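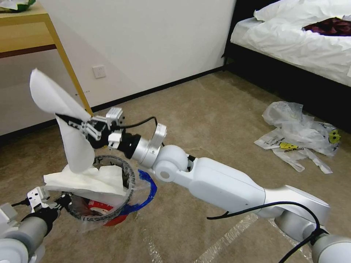
Home Products News Support Where to Buy

JIRKVILLE, April 16, 2020 – Hello from Titberg! I write these announcements myself, so if you were hoping for a page of trademark symbols you'll have to look elsewhere. I have a new product to tell you about. It's called the Zunier, it goes on sale today for $50, and it lets two computers share one monitor, one keyboard and one mouse.

If you've shopped for this sort of thing before, you know it as a KVM switch (keyboard, video, mouse). I've used them for most of my working life, first in server closets and later on my own desk, and I've grumbled at nearly all of them. They lose the mouse. They forget what resolution you were using. They come with a bundle of cables thick enough to tow a boat, and the button you need to press is on a box that has slid down behind the desk. When we started work on the Zunier I wrote my complaints on a sheet of paper and taped it to the wall, and the product is pretty much that sheet of paper turned into a box.

So what do you get? The Zunier is a flat, dark gray box about the width of a paperback. You plug your monitor into it with HDMI, plug in your keyboard and mouse, and then run one cable set to each computer. There are five USB ports in all, so after the keyboard and mouse you still have room for a headset, a webcam and a printer, and all of those move over together when you switch. One of the five is on the front edge, where you can reach it without standing up. I fought hard for that front port and I'm very happy I won.

The part I like best is the remote button. It's on its own cord, 26 inches long, and it sticks to the desk wherever you want it. Mine is next to the space bar. You can hide the box itself behind the monitor or under a shelf and never look at it again. A small light on the button is green for the first computer and white for the second, and if you don't like lights on your desk at night you can hold the button down until it goes dark. It stays dark, too, even after the power has been off. We got that wrong on an early sample and I heard about it from everyone in the office.

Switching takes 2 seconds with most monitors we've tried. Yours may be slower if it likes to show its logo every time it wakes up, and I'm afraid there's nothing our box can do about that. What we could do was keep the computer you've switched away from thinking its monitor is still there. That means your windows stay where you left them. Anybody who has come back to a laptop and found every open window squashed into the top left corner will understand why I wanted this so badly!

Let me get the picture specs out of the way. The Zunier handles 4K at 60 Hz over HDMI on both inputs. It carries sound over the same cable, so speakers built into your monitor will work, and there's a headphone jack on the side for everyone else. It runs on Windows, Mac and Linux machines with no driver to install and no account to sign up for. It has its own small power supply, and I know some of you would have liked it to run from USB alone. We tried. With a hungry webcam and a backlit keyboard plugged in, it got unreliable, and I'd sooner ship the power brick than answer the emails.

A few things it doesn't do, so that you can decide before you spend your money. It handles one monitor. If you have two monitors on your desk this model isn't for you, and I don't have a dual version to announce today. It doesn't charge a laptop. It doesn't have DisplayPort, and while a DisplayPort to HDMI adapter on the computer side worked fine on the machines we tested, I can't promise that yours will. Very high refresh gaming monitors will run, but only at the rate I gave above. Gamers, I'm sorry. I do think about you.

We finished the final hardware in March, just as a lot of people were carrying a work laptop home and setting it down beside the family computer. I've been doing the same thing at my kitchen table, with a pre-production Zunier, a monitor that's a bit too big for the spot and a keyboard I should have cleaned years ago. It has been a good test. I switch between the two machines all day long, and most of the small changes we made at the end (a heavier base, a softer click in the button, a longer grip on the USB sockets) came out of those weeks.

In the box you'll find the Zunier, the remote button, the power supply, two HDMI cables and two USB cables for your computers, and a single printed sheet of instructions. The sheet has drawings on it and hardly any words. You'll need to use the HDMI cable that came with your monitor for the last connection.

Balogun is handling sales for us across the United States and Canada, both on its website and by phone, and it has stock in the warehouse now. Orders placed through Balogun ship by ground as standard. Shipping times are longer than I'd like at the moment, so please check the estimate on the order page before you plan your week around it. Offices that want a larger quantity should ask Balogun for a quote – there is a separate price list and it's worth asking for.

The warranty is 2 years and covers the box, the button and the power supply. Cables are covered too, unless the cat got them. If something goes wrong, write to our support desk in Jirkville through the Support page, tell us which computers and which monitor you have, and we'll work through it with you. It helps a lot if you include the model number from the back of the monitor.

Reviewers and bloggers, we have 50 loan units set aside. Use the contact form under News, tell me where you publish and what your desk setup looks like, and I'll get one out to you with a return label. Keep it as long as you need to write something fair. Product photos and the full spec sheet are under News as well.

About Titberg

Titberg designs switches, hubs and adapters for desktop and laptop computers. We're based in Jirkville, and our products are sold through Balogun and at independent computer stores.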